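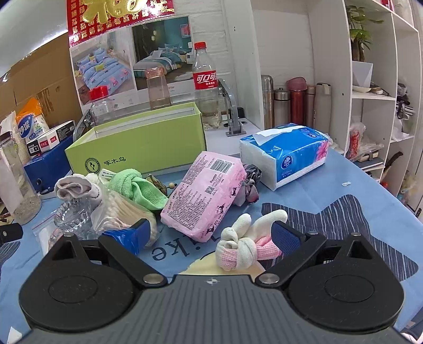
What's the best way to clean a fabric tablecloth that gets used every single day?

Shake it outside, treat the spots before you wash, run it in cool or warm water with less detergent than you think, and pull it out of the dryer while it's still a little damp. The rest of this page is details and grudges.

I own 4 tablecloths. One is for guests and has therefore been used twice. The other three take turns being eaten on, painted on, glued on and folded laundry on, and I have strong feelings about all of them.

Start with the shake. Take the thing out the back door by two corners and snap it like you're mad at it. Crumbs that go into the washer become paste, and the paste goes on your black pants. If you live upstairs from someone, use the bathtub and then rinse the tub. My downstairs neighbor in April of our first year here was Boyang Kong, a patient man who found a great deal of toast on his balcony before he came up to discuss it.

Grease

Dish soap, straight from the bottle, one drop per spot. Rub it in with your thumb and leave it for 11 minutes. Why eleven? That's how long it takes me to find the rest of the laundry. Then wash as usual. Check the spot before the cloth goes anywhere near a dryer, as heat will set what's left and you'll be looking at that salad dressing until you retire.

Candle wax

Let it harden. I know you want to wipe it. Put an ice cube in a sandwich bag, hold it on the wax, then lift off what you can with a butter knife. For the leftover film, lay a paper towel on top and another underneath and go over it with a warm iron, moving to clean paper as it soaks through. Colored wax sometimes leaves a tint, and for that I recommend a fruit bowl.

Red wine, beet juice, anything with berries

Blot first. Then cold water through the back of the fabric, so you're pushing the stain out the way it came in. My aunt Cuiping Cai swears by salt, and I've poured enough of it on enough dinners to say it does soak up a puddle. After that you have a salty stain.

Marker and crayon

Washable marker mostly comes out in a normal wash. Permanent marker mostly means it. Rubbing alcohol on a cotton ball, with an old towel under the cloth, will fade it some, but test a corner because it can take the dye along for company. Crayon gets treated like candle wax, then like grease. Budget an evening.

Printed cloths

Wash them inside out, or as near to inside out as a flat rectangle can manage: fold it in half with the print facing in, and pin the corners if you're the type. Skip the bleach. Iron from the back. I ironed a print from the front once, on high, and part of the design came away on the iron and later showed up on a good shirt.

Wrinkles

Take it out damp, put it straight on the table, and smooth it with your hands from the middle outward. Gravity does the edges. By lunch it looks fine, and by dinner somebody has spilled on it, so the ironing would have been for about as many people as care, meaning my sister-in-law Yutong.

Storage

Folding gives you creases in the same place every time, and after a few years those creases go thin. Rolling is better. I use the cardboard tubes from wrapping paper, with a sheet of tissue around them first. A pants hanger works too, if your closet has room for it. Mine is full of wrapping paper tubes.

One last thing about size. Measure the table before you shop, add the overhang you want to both sides, and write the numbers down. I trusted my eye and came home with a cloth 126 inches long for a table that seats five. It touches the floor at both ends, and the dog thinks we built him a house.

Recent on this site
- Getting the smell out of a lunch box
- Cloth napkins: how many do you really need?
- Three things I stopped ironing
- Why your dish towels don't dry anything
- Reader mail: Xinyi Lei on rust rings

We use cookies to remember your preferences and see which pages get read. By continuing to browse you accept this. Manage settings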